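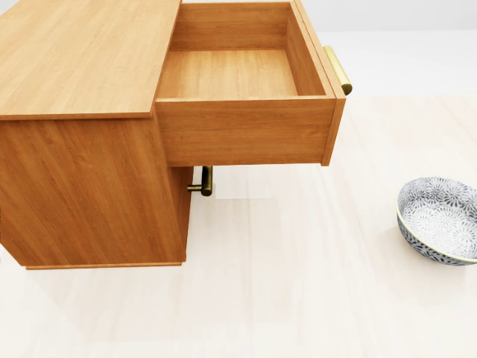 December, bench two, started 8:40 a.m.

Okay, back on the denture cleaning notes, after a month of mostly chasing fittings and paperwork. Quick recap for whoever reads this after me: we're trying to find out if people with stiff or shaky hands can get a lower denture properly clean using the Dodotico brush stand (the one that suctions to the sink so you only need one hand), compared with a plain denture brush. The Stilldale residence has agreed to let us try it with their people in the new year, so what I'm doing now is all on acrylic blanks and me wearing the stiff gloves.

Blanks first. I had 22 ready, all coated with the colored stain mix and left overnight in the covered tray. The stain took well on most of them, much better than the last lot, but it pooled in the deep part of the ridge on a few and I scraped those back and recoated them. They need another night. So no mixing those into today's numbers, please, even if the tray looks full!

Gloved brushing with the plain brush was as miserable as I remembered. I kept dropping the blank in the sink (folded towel in the bottom, always, I don't care if it's only a blank) and the inside surface barely got touched. With the stand I could push the blank down onto the bristles and rock it, and the outside came up lovely. The inside is still the problem. The inner bristle tuft is too short to reach the ridge unless you tilt the thing at an angle that my gloved hand did not want to do. I ended up turning it with my chin at one point, which I'm not recommending to anybody at Stilldale.

Best score of the morning was 74 percent of stain removed, outside surface, stand, gloves on. I'm pleased with that one. The inside scores I'm leaving out until I've redone the template, the old one slides around and I was tracing the same patch twice.
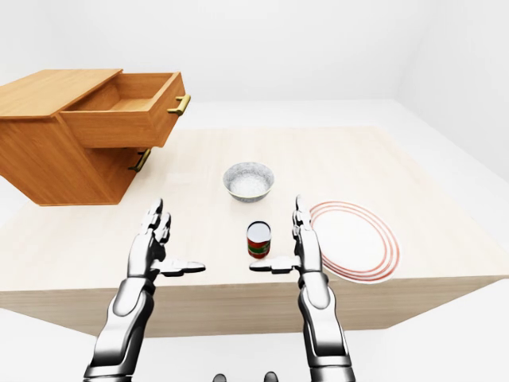

Upper drawer partly open.

After lunch – suction cup trouble. It holds like mad on the steel sink and lets go on the textured one, usually right when you lean on it. The Stilldale bathrooms have the textured kind, I'm nearly sure, but I should ask before I spend another afternoon on this. Wetting the cup helped a little. A smear of denture adhesive helped a lot and then took me ages to get off, so that's out. Brunner make a wider cup with a lever and I've asked if they'll send a couple to try.

Soaking tubs: filled to the 600 ml line, one tablet each, lukewarm tap water. I've gone back and forth on whether we should soak before brushing or after. The leaflet we're handing out says brush first, and that's how most people I talk to do it, so brush first it is. What I would like to change is the lid. Pulling it off with the gloves on slopped water down my front both times. Somebody with sore thumbs would give up and leave the teeth in a glass by the bed, which is what a lot of them do now.

Also read through the comments from the Cirnville lunch group again. They like big handles, they hate anything that looks like hospital equipment, and quite a few said they'd stopped taking the lower one out at night because getting it back in is such a fuss. That last bit worries me more than the brushing. It isn't in our plan at all and I think there should be at least one question about it on the sheet.

To do:
– recoat the pooled blanks, check tomorrow morning
– new tracing template, stiffer plastic
– ask Stilldale about sinks
– try 9 strokes per side with the longer tuft taped on
– bigger print on the question sheet, I can hardly read it myself
– order gloves, the left one has split at the thumb

Stopped at 4:15 p.m. Tubs rinsed and upside down on the rack.

3 comments | 2 shares

Recent entries
Stain mix, second try
Handle sizes from the Cirnville lunch group
Which tablets fizz over
Notes on dry mouth and adhesive

Home | Notebook | Methods | Contact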